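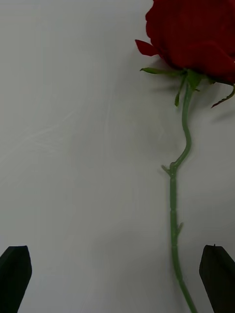

Product Review: Tellon Single-Stem Red Rose

Summary of Findings

The Tellon single-stem red rose was assessed by the Display and Furnishings Office as a candidate for table settings in the guest dining rooms at Mondotel. The office recommends it for tables seating two to four guests, with reservations about the lower part of the stem and the supplier's packaging. It is not recommended for large arrangements, where a plainer and less costly stem would serve equally well.

The review was conducted by Liis Pärn, with handling notes contributed by Anežka Jireš of the dining room staff. The stems were purchased at the regular price through the Elent wholesale catalog. The supplier had no part in the assessment and did not see this text before publication.

Background

Mondotel has kept a flower on each dining table for many years. The arrangement has changed several times, most recently when the mixed posies were withdrawn after guests complained that they could not see one another across the smaller tables. A single stem in a narrow vase was the natural replacement. The present contract covers 94 tables in three dining rooms, and the office was asked to choose one stem that would look correct in all of them.

Two competing products were considered alongside the Tellon: the Ng garden rose, which has a larger and paler head, and the house stem offered by Elent itself. Both are mentioned where a comparison is useful.

Color

Color is the strongest feature of this product. The bloom is a deep, dark red, and the folds between the petals turn almost maroon in shade. The outermost petal is a somewhat brighter red than the center, which keeps the head from looking like one solid block of color. Many dark roses look nearly black by candlelight. In our east dining room, which has the lowest lighting of the three, the Tellon still read as red from the doorway.

The office found the color well suited to pale surfaces. On a gray-white tabletop the dark head stands out clearly and needs nothing beside it. On the burgundy cloths used for private functions the effect was weaker, and the Ng stem was preferred there by all who took part.

Form of the Bloom

The petals are tightly layered and have a velvety look. An outer petal may stand away from the head with its tip slightly curled. Opinion was divided on this point. Ms. Jireš considered it a fault and would remove such a petal before service. Ms. Pärn preferred to leave it in place, on the grounds that a perfectly regular head looks stiff in a single vase. The office has made no rule, and dining room supervisors may decide for themselves.

The green sepals below the bloom are narrow and spread outward, some of them quite long. They are attractive at close range, where a seated guest will see them. One sepal on the stem shown has a reddish-brown tip. Slight discoloration of this kind was not treated as a defect in our scoring, although a purchaser who requires uniform green should be aware of it.

Stem

The stem is a muted, grayish green and does not compete with the bloom. Its upper section bends in a gentle S-curve before the line straightens. Purchasers accustomed to the Elent house stem, which is sold on its straightness, may be surprised. In a narrow vase the curve is pleasant, and it allows the head to be turned toward or away from the guest. In a group of five or more, the curves pull the heads in different directions and the arrangement becomes difficult to balance.

Thorns deserve attention. There is a small thorn on the lower stem, as well as a knobby node with a short stub farther up. Staff should hold the stem between these points when placing it, and should check the lower part by eye before reaching into the vase. The office would prefer to receive stems with the thorns already removed and has written to the supplier to ask whether this can be arranged.

Packaging and Cost

The stems are sold in cartons of 80. The carton is sturdy, but the paper dividers are thin, and heads near the corners were pressed against the side on one of our deliveries. The supplier issued a credit promptly. The total cost of the trial was $1,822, including vases and delivery. At this level the Tellon costs more than the Elent house stem and slightly less than the Ng — a fair position, in the view of the office, given the quality of the color.

Guest Response

Comment cards were placed on the tables during the trial, and 197 were returned. Most did not mention the flowers. Those that did were favorable, and several guests remarked that they were glad to have room on the table for bread and glasses. One guest asked for yellow.

Rating

Color: excellent
Form of bloom: very good
Stem: good for single display, fair for groups
Packaging: fair
Value: good

The office has approved the product for regular purchase beginning in January. Function rooms with burgundy cloths will continue to order the Ng stem under the existing arrangement. Questions concerning quantities should be sent to Ms. Pärn before the monthly order is placed.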